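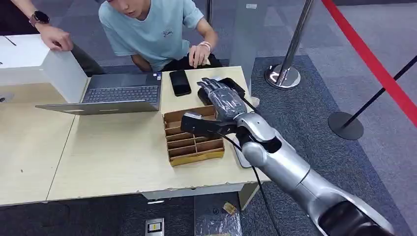
Mereana McKinnon wrote in to say that dry brushing did nothing for her until she quit doing it after the shower, and I think that's a fair place to start an entry on it.

## Dry brushing

**Dry brushing** is the habit of going over bare, dry skin with a stiff brush before you bathe. The brush is usually plant fiber, and most people start at the feet and work up. I've done it for nearly 10 years (badly, for the first 2) and I still skip my shins in winter.

### Method

Long, light strokes on the legs and arms, small circles on the stomach. I take three minutes, tops. If you come out pink and stinging, you pressed too hard - ease off and wait a few days.

### Claims

It does lift off dead, flaky skin, and lotion feels nicer afterward. The talk about flushing toxins or erasing cellulite is another matter, and I haven't seen good evidence for either. Leave it alone if you have eczema, sunburn or broken skin!
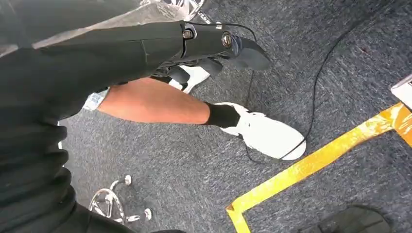 *A thin cable curving over the carpet, black, with a white sneaker nearby.*

### Brushes

My own is a Thaler with a long handle. Burgi Frei swears by the Rindix mitt, but I found it scratchy. Wash either one with mild soap and dry it bristles down.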